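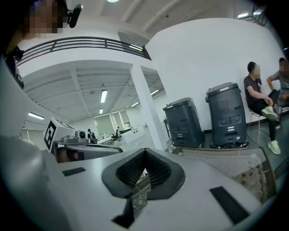

Home Improvement > Stairs, Railings and Lofts > Mezzanines

Thin horizontal bars on a mezzanine railing – keep or replace?

Grímur Hjaltested
We took over a large open room with a mezzanine balcony along one side. The railing is black metal with thin horizontal bars, evenly spaced, and it ends at a white wall. The ceiling under the balcony is white with exposed joists. Two points. The top rail moves slightly when pushed near the wall end. Also, a relative with a child aged 4 visits often, and horizontal bars can be climbed. Can I correct both without replacing the whole run?

Shona Menzies
Treat them separately. For the movement, remove the cover plate at the wall, if there is one, and find out what the bracket is fixed to. A bracket screwed into drywall alone will not hold a guardrail load. It needs a stud, solid blocking or masonry. Check the post bases as well, and look from below for bolts passing through the joists. Keep people away from that end until it is fixed.
For climbing, clear rigid panels clamped to the inside face are the usual retrofit. Panels add weight, so secure the posts first. Your local building department can tell you the required height and maximum opening.

Wolfram Engelhardt
Tighten everything. Ours was loose and it was one set screw.

Endang Hartono
Agree with Shona on the order of work. I fitted Trorholm panels in May, 3 clamps per side. Leave a gap at the wall for cleaning – dust collects there. Netting is cheaper but sags.

Comments (3)

Demetrio Campos: Are the clamps all right on round posts?

Endang Hartono: They come flat or curved. Measure the post diameter before ordering.

Grímur Hjaltested: Cover plate is off. Two screws, no stud behind them. Adding blocking.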